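Timing the Ullari loop

31 Mar 2024

I have now walked the Ullari loop at four different start times and logged each one. The variable of interest was wind. The ridge section past Govlow is exposed, and the forecast gives one figure for the whole valley, so it is of little use up there.
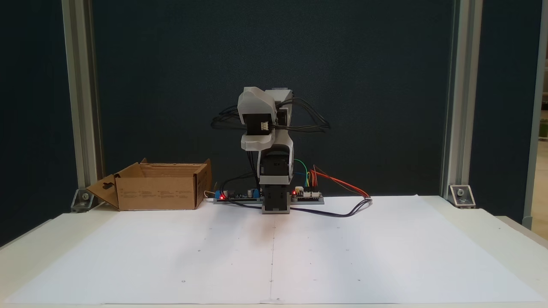
Ludilau Walking Club — Members' Pages

Starting early gave the lowest readings at the cairn. Girish Khurana carried the meter and I wrote down the numbers, taking five readings at each stop and keeping the median. Our best round took 54 minutes from gate to gate, with the stile at Kang costing us more than the climb did.

Deepak Shakya thinks the meter reads low when held below shoulder height. He may be right — I have not tested it.

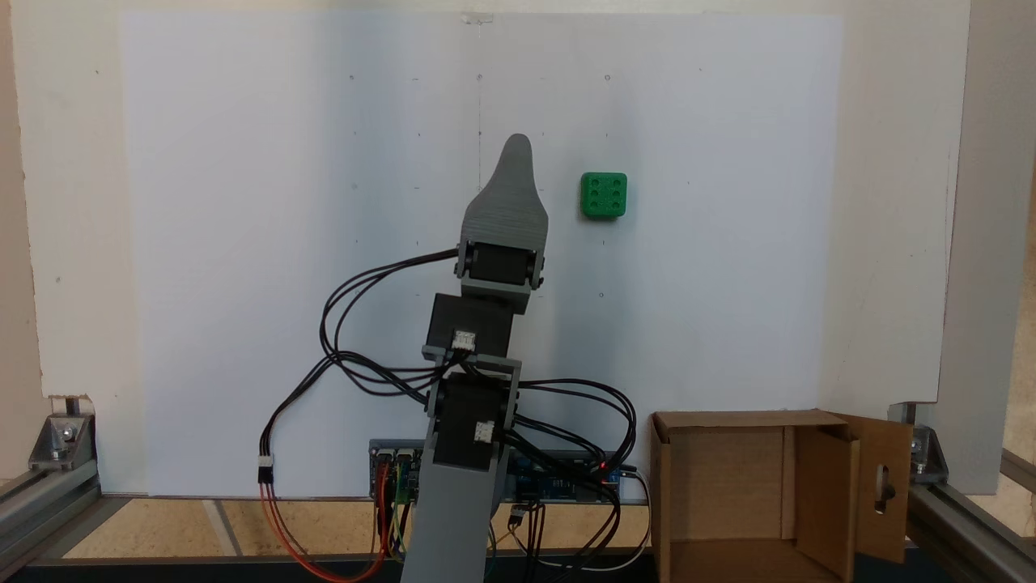

White board on the beige wall, clipped at the top

In May I will repeat the loop in the opposite direction, with the same stops and the meter on a pole.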